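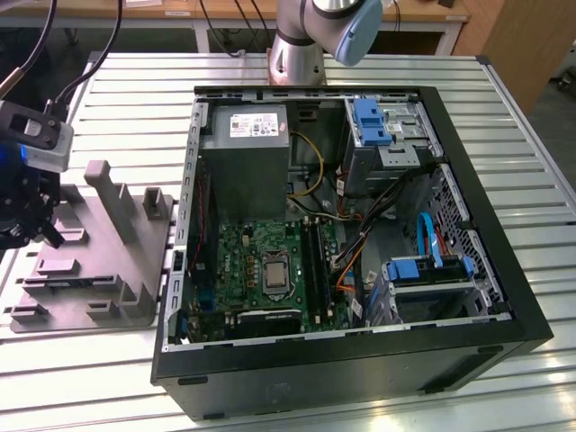

Removing Memory Modules With a Single Arm
Project report, Posau Technical College, Automation Lab

1. Background

The repair counter at Plostgate takes in used office computers, and the first job on each is the same: open the case, pull the memory, test it, put it back or bin it. A person does this in under a minute. We wanted to know whether one arm with a two-finger gripper could do it without help, on a tower lying on its side with the panel already off.

We ran 1,196 attempts between February and April. Of these, 1,075 were logged completely and are used in this report.

2. Setup

The case sits on a slatted aluminum table. A plastic fixture plate next to it gives the arm a known place to set parts down. The control program is Plurik, with our own grasp routine on top.

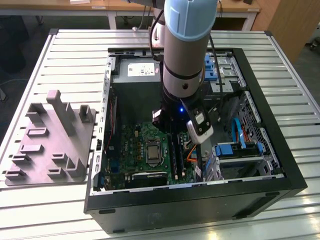
Figure 1. Gripper above the motherboard, with the camera module on its side.

The drive cage limits how far the wrist can turn on one side, and the power supply limits it on the other. We settled on a nearly vertical approach. Tilting the wrist gave a better view of the latches but brought the housing too close to the cables.

Cables were the main problem. They don't lie the same way in any two machines, and our model of the case leaves them out. When a wire crossed the slot, the arm either stopped or pushed it aside, and we counted both as failures. 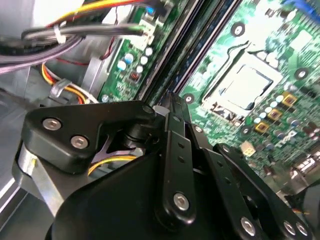 3. Results

The arm removed the module in 900 of the logged attempts. Most failures came from a latch that didn't open all the way. In 7 attempts the gripper closed on a cable, and we stopped the run by hand.

Putting the module back was harder. The Nikolaidis method, which we used for alignment, assumes the slot can be seen during the whole move, and our fingers block it for the last part.
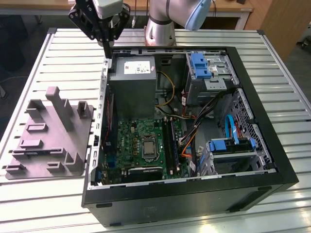

For a shop, the time matters as much as the success rate. Our arm is slower than a person at this job and still needs someone to take off the panel and move loose wires. We would not put it on the counter yet. Sorting modules after removal looks closer to ready, and next term's group plans to start there.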